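Section 4. Recording a hand-held demonstration

Read Section 3 first. The two grippers must be paired with the Plilenska recorder, and the recorder must show 1000 MB or more free.

4.1 Set out the task

1. Choose a surface you can reach from one standing position.
2. Put the plate or bowl down and keep the fruit within reach of both grippers.
3. Start the recorder. Wait for the tone.
4. Open the fingers fully, lower them over one piece, and close until the pads touch it on both sides.

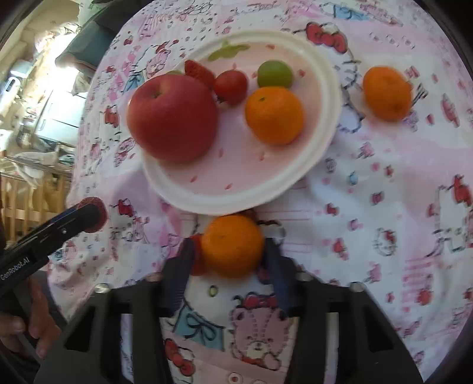

Can I change hands partway through a demonstration?
Finish the piece you are moving first. A change of hands in the middle of a grasp is stored as a fault, and the Arthur trainer drops the whole take.

5. Carry the piece to its target at a steady pace and open the fingers before you lift away.
6. Repeat for the remaining pieces. Press Stop only when both grippers are clear of the fruit.

Note: Patterned cloth is fine. Smooth out folds near the plate so the fingertips do not catch.

Caution: Keep your free fingers out of the linkages. They close when the trigger is pulled, even with the recorder off.

4.2 Vary the layout

A model trained on one layout tends to fail on any other. After 28 takes, move the fruit to a new starting position. Loose fruit beside the bowl is a good start for "put in" tasks; fruit in the bowl is a good start for "take out" tasks. Do not mix the two under one task name.
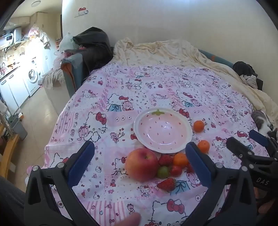

Szu-yu Tam wrote in May that 28 takes per layout was more than her arm needed, and that she got the same result by changing the layout every ten takes and stopping at 102. Shorter runs are allowed. Set the number under Session > Takes per layout.

4.3 Check the takes

1. Open the session list and play each take at double speed.
2. Delete any take marked 481 (tracking lost).
3. Select Send to Trainer.

If code 481 comes back on every take, go to Section 7.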